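3.2 Why plain colors beat shading in our map legends

I should say up front that I came into this study as a shading person. I love a soft gradient! When Marloes Jacobs and I started drawing the trail maps for Eston, I spent most of February making the hills look like velvet, and I was pretty pleased with myself. Then we put the maps in front of readers, and the velvet got in everybody's way.

We printed 80 maps on Treswood paper, half of them with smooth shading and half with flat fills, and handed them out at the trailhead. People with the flat version found the ford sooner and asked us fewer questions. With the shaded version they kept reading the dark side of a hill as a different kind of ground (one man was sure he'd found a bog). Henk Hendriks had warned me this would happen, and he has been very nice about it.

What a flat fill can still do is show you which way a surface turns. Two greens side by side with a hard crease between them are enough to say "corner," and the eye does the rest. I find that kind of wonderful, and it's the whole idea behind the hill symbols in our second set. 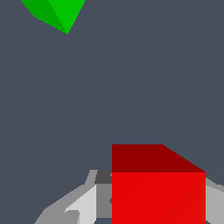
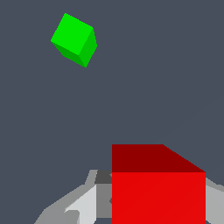
Figure 4. Flat shades of green on simple rendered solids, against plain slate gray.

So for the second set we gave every hill two tones, a lighter one and a darker one, and left it at that. Picking the tones took longer than I'd like to admit. Too close together and the crease disappears on cheap paper, too far apart and you're back to readers seeing two kinds of ground. We went through 11 pairs before Marloes and I agreed on one, and we still don't agree on the lake.

Contour lines stayed in, thinner than before. I wanted them gone, but the walkers who use the Mac Carthaigh ridge depend on them, and they wrote to us at some length. The full print run was 2,000 copies, folded into 9 panels so the legend lands on the outside and you can check it without opening the whole thing in the wind. We'll get to the folding in Section 3.3, where the trouble was mostly with glue.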